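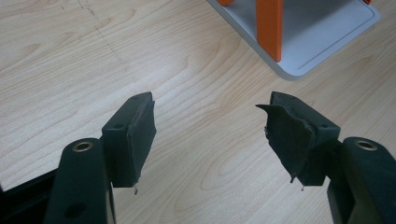 Pale wood grain and a light grey tray-like base.

Tips > Around the House > Study and Reading

Reading philosophy at home: getting through a hard book

These notes are for people working through a primary text on their own or with one or two others, outside a course. They were first put together for the Wednesday readers at Odport and have been added to since.

Before you start

Check which edition you have. Older translations are cheap but often drop the marginal page numbers, and without those you can't follow a reference in anyone else's book. If the margins are bare, borrow a numbered copy and pencil the numbers in at the head of each chapter.

Read the table of contents twice. Copy it onto a sheet of paper and keep the sheet in the back cover.

Skip the translator's introduction until you've finished the first part. Most of them argue with other scholars and assume you know the ending.

Marking the page

Use a soft pencil. Highlighter bleeds through thin paper and you can't take it back when you change your mind about what mattered.

Keep your marks few. Shufen Fan uses a C for a claim, an R for a reason and a question mark for anything she can't follow. A straight line down the margin is enough for a passage you want to find again.

When a key word turns up with a meaning that seems odd, write it inside the back cover with the page number. "Substance", "idea" and "virtue" rarely mean what they mean at the shops. Add to the entry each time the word shifts.

How much to read

Eleven pages is a good evening. If the argument is dense, do two paragraphs and stop. Jairo Castaño spent most of January on one chapter about causation and was better off for it than those of us who had finished the book.

Read the passage once at normal speed, then again with the pencil. Look up words on the second reading only.

Writing it down

After each chapter, write a summary of no more than 500 words with the book closed. Then open it and fix what you got wrong. Leave the first version readable and correct it in another colour.

Put the argument in numbered steps. If step four doesn't follow from step three, go back to the text before you blame the author. There may be a premise tucked away in a footnote.

Keep your own objections on a separate page. Mixed in with the summary, they're hard to pick out six months later.

Reading with others

Agree on the edition. Hanyu Yu once led a whole session from a different translation, and we lost an hour over one verb.

Have one person read the passage aloud before anyone comments. Keep secondary books off the table for the first half.

Storing notes

Loose sheets go in a ring binder, one per author, with the edition written on the spine. Cards suit short definitions but not arguments.

Contact | Copyright Stindside Home Pages | Back to top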